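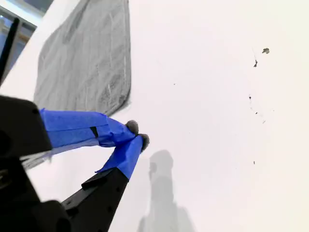

# Unit 2: Towels

Housekeeping and Linen Care, Jomville Adult School
Instructor: Lizeth Marulanda

Bring this handout to the practice session on Sunday. The first half covers what a towel is made of and how to tell one fabric from another. The second half covers folding. Washing and drying get their own unit, so they are mentioned only briefly.

## 1. Terry cloth

Most bath and hand towels are terry. A terry fabric has a flat base cloth with loops of yarn standing up from it. The loops are called the pile. They give the cloth more surface to hold water, and they are the reason a towel feels soft and thick next to a bedsheet made of the same cotton.

Terms you need for this unit:

- **Pile** - the loops. Pile can be on one side or both.
- **Ground** - the base cloth that holds the loops.
- **Selvage** - the finished long edge made on the loom.
- **Hem** - an edge that is folded over and stitched.
- **Dobby border** - the flat woven band near the short ends of many bath towels.
- **Velour** - terry with the loops sheared off on one side. It looks smooth and dries the skin less well.

Ribbed towels have lines running along the length of the cloth. The lines may be woven in by changing the height of the pile, or they may be stitched. Run a thumbnail across them. Woven ribs flatten and come back, while stitching stays hard under the nail. Write down which kind you have before you fold, as stitched lines make a stiffer crease.

## 2. Color

White towels show stains and can be bleached. Dyed towels hide light staining but should be kept away from chlorine bleach. Heathered gray is a mix of lighter and darker fibers, and it hides lint and small marks better than a flat gray does. It also makes it harder to see where the towel is worn thin, so check it by feel and by holding it up to a window.

Fold gray and other mid-tone towels on a white or very light surface. The edges are easier to find, and loose fibers left behind show up at once. Wipe the surface between stacks.

## 3. Inspection

Do this before any folding. A towel that fails goes in the mending bin or the rag bin and doesn't go back on the shelf.

1. Lay the towel flat, with the label side down if there is a label.
2. Smooth it from the middle out with the flat of the hand. Do not pull on the corners.
3. Look at all four corners. Some towels have square corners and some are rounded. On rounded corners the hem is under more strain at the curve, and that is where the stitching usually goes first.
4. Check for pulled loops. A pulled loop can be cut off level with the pile. It will not run like a snag in a knitted sweater.
5. Turn it over and repeat.

Gervasio Zapata from the Ineck Guest House laundry will visit during the practice session to show how his staff sort by feel. His advice from last term still applies: if you have to look twice at a stain, treat it as a stain.

## 4. Folding

Small towels (washcloths and hand towels):

1. Place the towel flat with a short end toward you.
2. Bring the left edge to the right edge. Line up the edges, then the corners. With rounded corners, match the straight part of the hem and let the curves fall where they fall.
3. Smooth once, from the fold to the open side.
4. Bring the near end to the far end.
5. Set the folded edge facing the front of the shelf.

Bath towels are folded in thirds lengthwise, then in half, then in half again. If the stack leans, the thirds are uneven - open the towel and start over.

Pick up a towel by a small pinch of hem and lift slowly. Grabbing the pile stretches the loops. A good pinch takes one layer only. Practice separating one layer from a folded stack with your thumb and first finger until you can do it without looking.

## 5. Practice record

| Task | Date done | Initials |
|---|---|---|
| Identify pile, ground, and hem on a towel | | |
| Tell woven ribs from stitched lines | | |
| Inspect one towel, both sides | | |
| Fold a stack of hand towels | | |
| Fold a stack of bath towels | | |

Turn in the record before the March break. If you miss the practice session, see Lizeth about borrowing a set of towels to work with at home. Sets have to come back clean, dry, and folded.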